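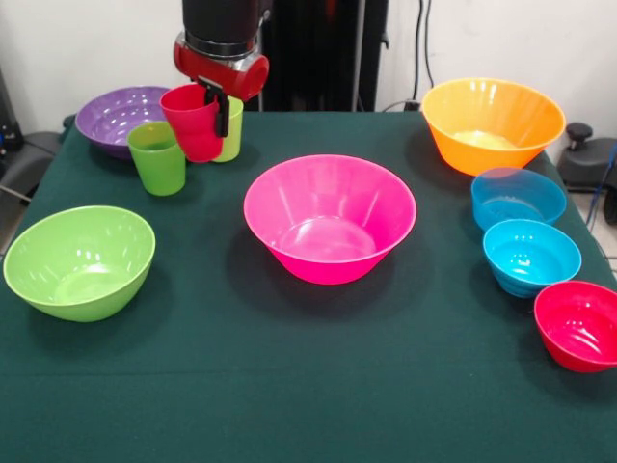
Uddale picnicware gets its colour back

Jun 26, 2019

I've been selling tableware long enough to remember when every shop on our street had a shelf of bright plastic bowls, and then one year it was all grey and oatmeal. Well, I missed them! So I'm very pleased to say that Irkness is bringing out Uddale, a range of bowls and cups in colours you can spot from the far end of the park.

We've got purple, orange, blue, red, a lime green that my niece calls "the frog one", and a magenta-pink that I fought pretty hard for (sorry, Kwok-wai). I laid a bunch of them out on a dark green cloth and I'm still fond of how they look together. The big pink bowl is my favourite for chips, and the little red one does nicely for dip or olive pits.

Kwok-wai Lau drew the shapes, and Yuk-lan Fung looked after the colours, which meant a lot of evenings at my kitchen table arguing over greens. "I wanted kids to be able to pick their own bowl and remember which one it was," says Yuk-lan. Her kids have already claimed theirs.

The first run is 1,022 pieces, sold singly so you can mix whatever you like, and they'll be in three neighbourhood shops from August. If you run a store and would like to stock them, or you're a writer after samples, ask for me at the Irkness office and I'll gladly talk your ear off.

Syafiqah Chin
Owner, Irkness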